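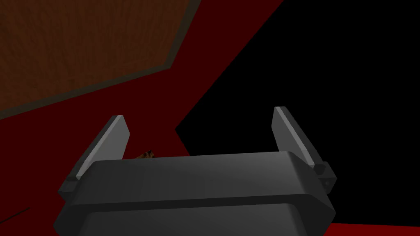

Ploltik two-finger gripper: setting up and looking after

Notes for the bench arm at the Brivham shared workshop. Model the grip in the simulator first, then cut parts.

Opening width. Set the open position wider than the largest item you mean to pick up, plus 4 mm each side. Check that both fingers reach their stops together. If one lags, loosen its mounting block, re-square it and tighten again.

Pads. Wipe the inner faces with a damp cloth and let them dry before sticking anything on. Key them with 400 grit paper, then finish with 1000 if the pad is thin silicone. Coarser paper leaves ridges that show through.

Fasteners. One drop of medium threadlock per screw. Leave overnight before running under load – the Çınar blocks are soft and strip easily if retightened.

Simulation. Lower the friction value until the grip starts to slip, then design for that figure. Default values are generous. Small rounded items need a slow close and a short pause before the lift.

Wiring. Keep the motor lead clear of the wrist joint and tie it at two points.

Spare fingers are in drawer 9, under the Ikdale supply. Put the hex key back with them.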